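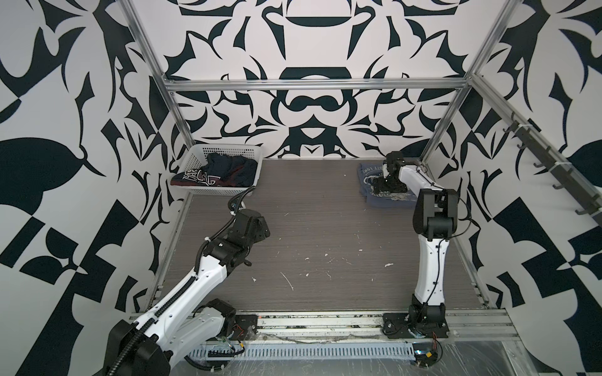 On 19 March 2020, Zanele Magagula wrote:

Hello all, I've been lurking since July and finally have a question. I want to cut a lino block that mirrors left to right, big black leaf shapes and not much else, and print it several times across a long sheet. My small tests are fine, but as soon as the black areas get large they come out speckled and gray, like salt on a road. I'm printing by hand with a wooden spoon, using Merix water-based black on whatever cartridge paper I have in the drawer. Is it the ink, the paper, or me? Also, how do you get both halves of a mirrored design to match? I drew the second half by eye and it looks like it's leaning.

Zanele

Hi Zanele, and welcome out of the lurking corner!

I love this question, because big flat blacks are my favorite thing in all of relief printing and I spent a whole winter fighting with them. The speckle is what most people call salting, and from what you describe I'd look at the paper first. Cartridge paper is sized pretty hard and it's often a bit toothy, so with a spoon you're pressing the ink onto the high spots and missing the rest. Try something thinner and softer. I use the Flirkinico mulberry for hand printing and save the 200 gsm stuff for when I can get time on the Pretorius press at the Udton workshop. On thin paper you can see the ink coming through the back as you rub, so you know which parts still need work.

Then the ink. Water-based black dries so fast on a big block that one end is going tacky while you're still rolling the other. Two things helped me a lot: a few drops of retarder (go easy, too much and it never dries) and a wider roller. Put on several thin coats and turn the block a quarter turn between them. Listen to it! A good layer makes a soft hiss. If it sounds like peeling tape, you've got too much on there.

And do sand the block before you cut. Lino comes with a slightly waxy, uneven skin and it really shows in large areas. I go over mine with fine wet-and-dry paper, in little circles, then wipe it down with a barely damp cloth and leave it overnight. I skipped this for years and I could kick myself.

For mirroring, please don't draw the second half by eye, you'll drive yourself mad. Draw one half on tracing paper in soft pencil with a firm center line down the edge. Fold the tracing on that line, rub the back so the pencil transfers to the other side, open it up, and there's your whole design. Lay it face down on the block and rub again. The drawing ends up reversed on the lino, but with a true mirror design it makes no difference at all, which feels like getting away with something.

One more thing about pattern at this size. Hooks and points are great fun to cut, but look hard at the white between them before you pick up the gouge. I fill in my sketch with a fat marker and pin it up across the room. If the white shapes are boring, the black ones won't save them. I also like to put something square-edged near the curves, a bit of checker or a stepped edge, so the eye has somewhere to stop for a second.

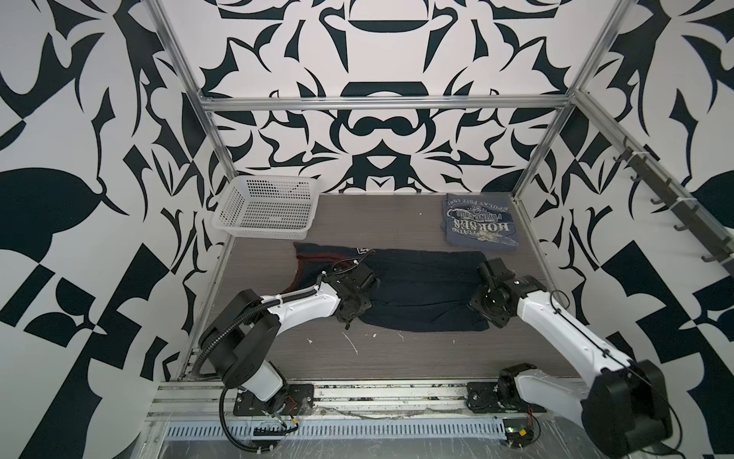
Black and white across three walls, with the back one mirrored left to right.

On repeating it along your long sheet: make a registration board. Tape a strip of card along the bottom edge of a piece of scrap board, another up the side, and butt the block up against both every time. Then mark the center line on the back of the paper in light pencil, once per repeat. Let the first prints dry before you do the ones next to them, or you'll put your sleeve through a wet leaf. I've done that on the very last repeat, more than once.

Lâm Phan posted some lovely notes here a while back on joining repeats, with the trick of running one shape over the edge so the seam hides in the black. It's worth digging through the archive for it. Lâm, if you're reading, did you ever try that with the thin paper? I'd love to know if the overlap shows a shine, as mine does.

Please post your next proof, Zanele, speckles and all. And tell us what size the block is, I'm dying to know how ambitious you're being!

Happy cutting,
Your fellow ink-stained list member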